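Sorting the odds and ends

I have had a job on my list since June, and it was to go through all the small things that have piled up with no proper home. Plastic cups, bath toys, balls, play food, bits from the bottom of bags. They had spread over two shelves and part of a cupboard, and every time I needed something from the back I had to take out everything in front of it.

My first go at this was with cardboard boxes, one for each kind of thing. It didn't last. The boxes went soft at the corners, and small things got trapped under the flaps. I also had too many kinds. A box for balls is fine, but I had one for "round things that are not balls" and I could never remember what I had meant by it.

So I started again with fewer groups. Kitchen things go together, whether they are real or pretend. Bath toys go together. Balls go together. Whatever is left goes in a tin on the top shelf, and when the tin is full I have to throw something away. The tin once held Hendby biscuits and it is 41 cm long, so it fills up quickly.

Noboru Takeda, who I used to share a house with, told me to do a little at a time and never tip the whole lot out on the floor. I had always tipped it out. His way is slower to start with, but you can stop for tea without leaving a mess that you have to step over. I now put a handful of mixed things in a metal bin, deal with those, and then fetch the next handful.

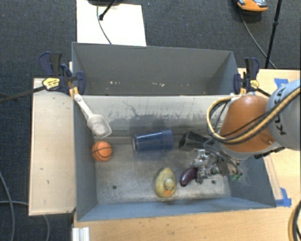

Page last changed: 2019-12-11

The yellow duck is a bath toy and was easy. It has faded and gone slightly green, but I am keeping it. The little orange basketball goes with the balls. The blue cup is a kitchen thing, and so is the aubergine under my rules, although I went back and forth on that one. It is a toy, but it lives with the other pretend vegetables and they have always been next to the cups.

I like a bin with sides that slope outwards for this. You can see into the corners, and the next one can sit right behind it. I did look at the Asemen storage tubs, which are straight-sided and come with lids, but a lid is one more thing to put down somewhere.

For the shelves I bought a roll of 100 plain white labels from Rinlow and have used very few of them. I write the label in pencil first and leave it for a week. If I have put the wrong things in that spot by then, the name was wrong and I change it. "Bath" has stayed. "Kitchen, real and pretend" is too long and will probably end up as "Kitchen".

Still to do: the cupboard under the stairs, the drawer with the string in it, and the Yokoyama case, which has a stiff catch and hasn't been opened for a long time. I think there are more balls in there. If so they will need a bigger space than the one I have given them, and the bath toys will have to move down a shelf.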